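Security & Verification Bulletin
February 4, 2018

**Item 2: Seal reconciliation at the Dralthorpe depot**

The inventory of legacy missile components held at Dralthorpe has been reconciled against the 1990s transfer schedules for the first time since the storage agreement was amended last July. The schedules list 3,073 serialised items: guidance housings, gimbal assemblies, empty stage casings and handling fixtures. None contains fissile material or propellant. They remain subject to declaration under the Relstead Protocol until each is certified as destroyed or rendered permanently unusable.

The reconciliation compared three records for every item – the transfer schedule, the depot ledger and the seal register. A match required the same serial number in all three and a seal number traceable to an issuing inspector. Items failing on one record were flagged for re-examination. Items failing on two were moved to the quarantine bay.
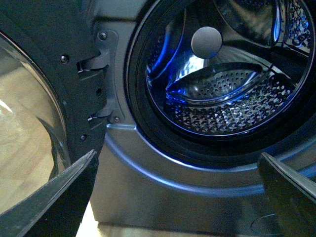 Of the total, 678 items were flagged. Most discrepancies were transcription faults introduced when the ledger was converted from Cyrillic typescript to a database. The conversion dropped suffix letters from serial numbers, so that a housing and its transport cradle could share one entry. These were resolved on paper. The remainder required physical inspection, and the inspection team was given access to the storage halls for 20 working days under the short-notice provisions of the protocol.

Seal condition was the larger concern. The Lencho seal, a fibre-optic loop with a cast polymer body, was adopted for its low unit cost and has a stated service life that many of the depot's seals have now exceeded. Inspectors recorded hairline cracking in the body of older units. Cracking does not in itself indicate tampering, but it prevents a conclusive reading of the loop signature.

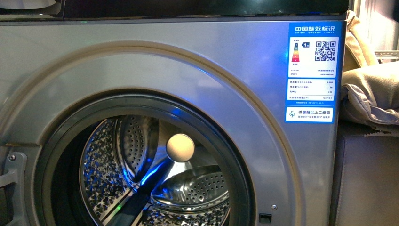
Myrto Psarras wrote in response to the draft of this item that the cracking had been reported before, in the technical annex to the previous inspection, and that the recommendation to replace the seals was deferred on budget grounds. She asked that the record show a deferral and that the word "unforeseen" be removed from the summary. It has been removed.

The replacement programme will use the Rustwood seal, a metal cup type with a scribed inner face photographed at issue and again at removal. It is slower to verify. The two images must be compared by hand, and a trained inspector should allow several minutes per seal. Against that, the cup has no optical path to degrade and does not depend on a proprietary reader. 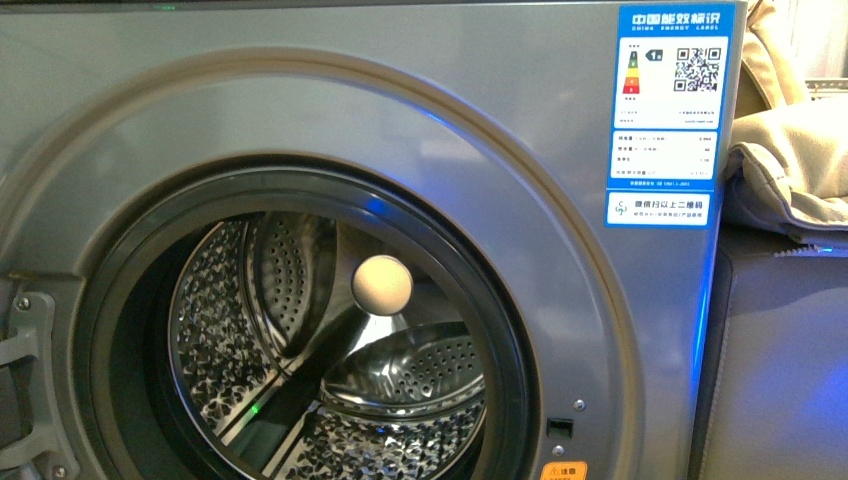

Stage casings present a separate problem under the protocol's definition of "permanently unusable". The current text requires cuts through the casing wall at two stations but is silent on perforation. One delegation has argued that a casing drilled throughout should qualify without cutting. A washing machine with its door open makes the geometry plain enough: a ring at the front, a black rubber seal inside it, and a steel cylinder behind. Holes in a cylinder leave its diameter and end fittings intact, and it is the end fittings that the drafters wished to see destroyed. The working group's position is that drilling may supplement cutting and may not replace it.

A revised definition will be circulated with the next set of papers. Comments on the wording should cite the paragraph number and be confined to technical matters. Questions of cost sharing belong to the separate track.

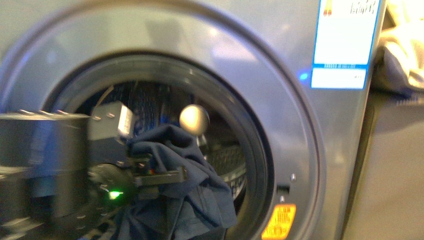 *Vol. 20, No. 2*

Two administrative points follow from the above. Depot ledgers submitted after this issue must carry serial numbers in their original script alongside the transliteration, with suffixes in a separate column. Seal registers must give the date of issue and the issuing inspector's number for every entry, including seals already removed. Registers without these fields will be returned.

The re-sealing schedule for Dralthorpe is still in draft. Quarantined items will be sealed first, then guidance housings, then the casings.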